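Minutes of the Plestura Energy Savers Group
General meeting, Nov 15, 2019, upstairs room at the Plestura library

Welcome

The chair opened the meeting a little after seven, once the extra chairs had been found, and thanked everyone for coming out on such a wet night. There was a lovely turnout, with several new faces from the Jelow side of the river, and they were made very welcome (and given first go at the lemon slice). The minutes of the last meeting were read and accepted with one correction: the hall insulation quote was for the ceiling only and did not cover the floor.

Unska's proposed change to the rebate program

Most of the evening went to this item, as expected. Members will remember that Unska, our power distributor, has written to households proposing to wind back the home efficiency rebate over the next 4 years. Under the proposal the rebate on ceiling insulation and draught sealing would drop from $200 to $70, and renters would need their landlord's signature before applying at all.

There was a long and good-humoured discussion. A member from Jelow, who has rented the same house for 12 years, spoke very well about how hard it can be to get a landlord to sign anything, let alone in time for winter. Another member felt we should be fair to Unska and acknowledge that the hot water part of the program is being kept as it is, and the meeting agreed our letter ought to say so. It was also asked whether the savings target itself was changing. The secretary had read the proposal twice and could not find a clear answer, so we will put the question to them directly.

Moved and seconded that the group write to Unska opposing the lower rebate and the landlord signature, and asking for the savings target in plain figures. Carried, with one abstention.

Power use at home and standby loads

The Nghiêm Street branch reported on their evening about standby power, which went so well that they ran out of handouts. People were keen to hear about older desktop computers left on overnight, and the branch is happy to lend its plug-in meter to anyone who would like to try it on their own machine, or on the second fridge in the garage. Please bring it back with its cord!
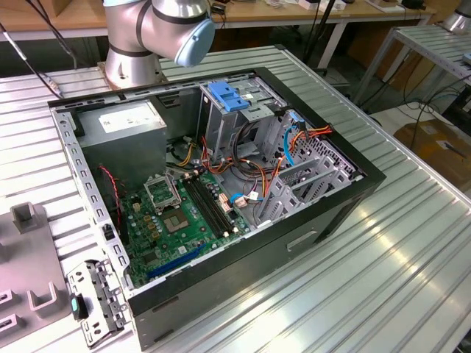 Hall lighting

The quote for new lights in the hall has come in and is within what we had set aside. It was agreed to accept it and to ask that the work be done before the Christmas lunch. The switch near the kitchen door still sticks and will be mentioned to the electrician at the same time.

Other business

A reminder that the draught stopper sewing afternoon still needs clean sand and old jeans, any colour. The key to the storage cupboard is missing again, so would everyone kindly check their coat pockets.

The draft letter to Unska will be left at the library desk for members to read, and comments should reach the secretary before the end of November.

Meeting closed at ten to nine, followed by tea.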